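Open Day at the Sudham Air Museum

2019-11-27

I drove out to Sudham for the museum's last open day of the year. The old airfield is on the north side of town, past the grain elevator, and the sign for it is easy to miss from the county road. Parking was on the grass beside the main hangar. It had rained overnight and a few cars were already stuck when I got there, so I left mine up by the fence and walked.

Admission was two dollars more than last year. That now includes the small building across the ramp, which used to be closed to visitors except in September, when they hold the fly-in. I started there to get out of the wind.

The small building was the base radio shop. It holds the museum's sound collection: wire recorders, field radios, a jukebox from the enlisted club, and shelves of records that were shipped overseas to be played for the troops. The catalog lists 1476 discs. Most are dance bands and church services, with a fair amount of early country. A good many were cut by the airmen themselves on a disc machine at the base, and those were the ones I had come for. Visitors can listen to transfers on headphones at one of the listening stations along the back wall.

I spent most of an hour there. The songs are what you would expect from young men a long way from home. Some are about girls, some are about food, and one goes on for nine verses about a mess sergeant. There is a slow one about waiting for a crew to come back, sung with only a guitar, and you can hear an engine being run up outside while he sings. The card with it gives no name for the singer, only the base and the year. I played it twice.
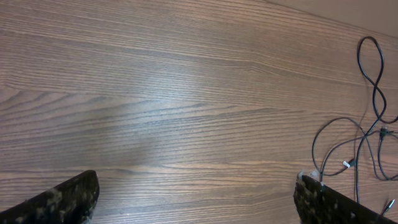
The main hangar opened to the public at ten. The Stuteck is still the centerpiece. It is a twin-engine transport, one of a short production run, and the museum has been working on it for as long as I have been coming. Since my last visit the left engine has been hung and the cargo floor is back in. You can go up the rear steps and stand in the hold, but the cockpit is roped off. The tie-down rings in the floor are original and still have the stenciled numbers next to them.

I flew as a loadmaster for part of my time in the service, on much newer airplanes, and I always look at the floor first. The layout was more familiar than I thought it would be. The crew had a load table painted on the wall by the door, worked out by hand for barrels, crates and litters. Someone had written a correction beside the line for barrels in grease pencil, and the museum has put a clear cover over it.

Behind the Stuteck is a trainer on loan from the collection at Jullcombe. It flies, but the ceiling was too low and the flying part of the program was called off before noon. They ran the engine instead, with the chocks in and the crowd kept back behind a rope. It took several tries to catch and then settled down nicely. The sound off the hangar doors was worth the trip by itself. The loan ends in the spring, so anyone who wants to see it should go before then.

Music in the afternoon came from Kiani, a four-piece from across the state line who play mostly songs written by veterans. They set up on a flatbed trailer inside the hangar. The sound was muddy for the first few numbers — a steel roof is hard on a bass player — and improved once the doors were slid open. They did two of the songs from the disc collection, including the slow one. The rest was their own material, and I bought the CD.

The museum had put out 400 folding chairs and they were all taken by the second set. People stood along the wall and sat on the tow bars. I ate a pork sandwich from the food stand, which was fair, and had coffee, which was better.

A few practical notes. The restrooms are in the main hangar only. The path between the two buildings is gravel and rough for wheelchairs, though there is a cart if you ask at the desk. The gift shop takes cards now. If you want time with the headphones, go in the morning, as there was a line out the door when I came back past at three. The museum is closed for the winter and opens again in April.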